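Notebook, database tools group
Project: Skilevness (query layout export), March
Entry opened 09:12

Purpose: to establish why saved layouts from the Ultard client lose table positions when reopened on the Brarkport server. Work continues from the previous entry. 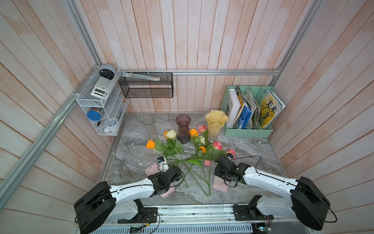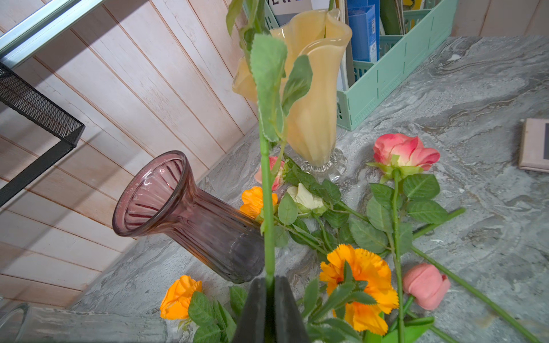
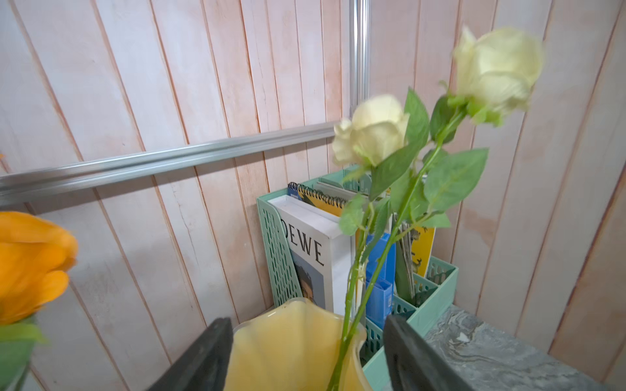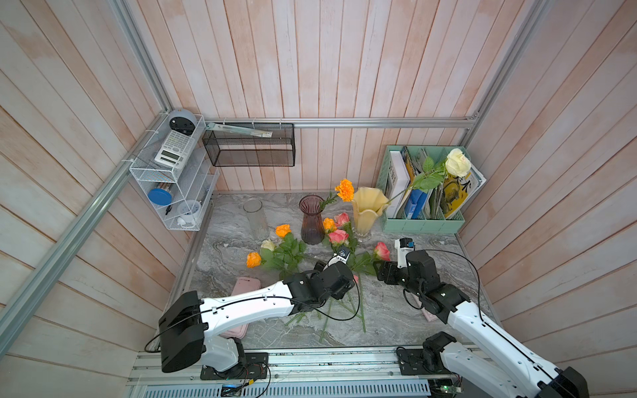
1. Test set

The Santoro schema was loaded in full. It holds 200 tables, of which 12 carry joins to more than one parent. The largest table was limited to 3,000 rows so that the preview pane would load without delay.

2. Observations

Positions are written correctly to the file on save. On reopening, any table with an alias is placed at the top left of the canvas. Tables without an alias keep their place. The reader looks up position by table name, whereas the writer stores it under the alias.

3. Action

The reader is to try the alias first and the table name second. Layout files in format 2 must still open. The change is held on a separate branch pending review.

Outstanding: self-joins have not been tested. Column widths in the grid are also lost in some files; to be entered as a separate fault.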